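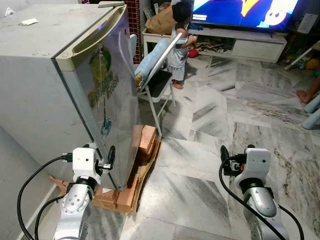
How to defrost a small fridge without flooding the floor

I love a small fridge. I have lived with one or another for most of my adult life, in bedsits, in a workshop, and now in a flat on Harico Street where the kitchen is barely wider than I am. They are cheap to run, easy to shift about and surprisingly roomy once you learn how to pack them. What they do need is defrosting, and plenty of people put it off until the ice box door won't shut and the milk has gone crunchy.

Please don't put it off! It's a lovely job once you get going, and the whole thing fits into a morning.

When to do it

Look inside the ice box. Once the frost is as thick as a pencil, it's time. Thick frost makes the motor run for longer, and it steals space you could be using for peas. If your fridge has a button or a drain for automatic defrosting, read the booklet first, because you may only need to clear the drain hole.

I do mine in September, when the summer rush of ice lollies is over and the back door can still stand open. Any time will do, but a cool day is kinder to the food.

What you'll need

Two old bath towels, plus a third you don't mind ruining
A shallow roasting tin or baking tray
A washing-up bowl
A plastic or wooden spatula
Bicarbonate of soda
A soft cloth and an old toothbrush
A cool box, or a thick shopping bag with ice packs

Before you start

Eat the fridge down for a few days beforehand. This is my favourite part - you get some wonderfully odd suppers out of it. My last one was fish fingers with half a jar of pickled beetroot and I'd happily have it again.

Freeze your ice packs overnight. If your ice box is too furred up to take them, ask a neighbour. Mine go next door and come back with a slice of cake on a good day.

Step 1. Empty it and switch off

Start at 6 in the morning if you're an early bird like me, or whenever you've had your tea if you're not. Turn the dial to off, then unplug at the wall. Pack the frozen things in the middle of the cool box, tightly, with the chilled things round them. Meat and milk go closest to the ice packs. Put the lid on and leave it on. No peeking!

Step 2. Lay your towels

Roll one towel into a sausage and press it along the bottom front edge. Spread another flat on the floor in front. Slide the roasting tin under the ice box, on the top shelf if it will fit. Tiles and lino are forgiving, but if your fridge stands on carpet or bare boards, put down a plastic sheet first and let it come well out to each side.

Step 3. Let it melt

Prop the door open with a chair. Now fill the washing-up bowl with hot water from the tap, stand it on a folded cloth on a shelf and change the water every quarter of an hour. The warm air does all the work. A thin layer goes in an hour or so; my neglected monster in the old Flovden workshop took most of the day.

Check the tin often and tip it out before it's full. I've carried a brimming tin across a kitchen once and I don't recommend it.

Step 4. Help the ice along

When slabs start to loosen, ease them off with the spatula. Never use a knife or a screwdriver. The cooling pipes run just behind that wall, and one little hole is the end of the fridge. I don't use a hairdryer either, as I don't like electrics near meltwater.

Step 5. Wash and dry

Stir a tablespoon of bicarb into a litre of warm water and wipe every surface inside. Wash the shelves in the sink once they've come up to room temperature, as cold glass can crack in hot water. Scrub the folds of the door seal with the toothbrush - you will be amazed by the crumbs. Then dry everything, and go round again with a fresh cloth, because any damp left behind turns straight back into frost.

Step 6. Start it up again

If you've tipped or moved the fridge, let it stand upright for a few hours before plugging in, or for as long as your booklet says. Otherwise switch on straight away. Wait until it's properly cold, at 5 degrees or lower, before the food goes back. A cheap fridge thermometer is a brilliant buy. Anything that has thawed should be cooked that day or thrown out.

Keeping the frost away

Let leftovers cool before they go in, and put lids on soups and sauces. Leave a gap behind the fridge so air can move. Test the door seal by shutting a strip of paper in it: if the paper slides out with no tug at all, the seal needs a clean or replacing. A wobbly fridge can also have a door that swings open a crack, so check that it sits level and steady.

Next time I'll write up cleaning the drain hole, with the pipe cleaner trick I picked up in Grirneck.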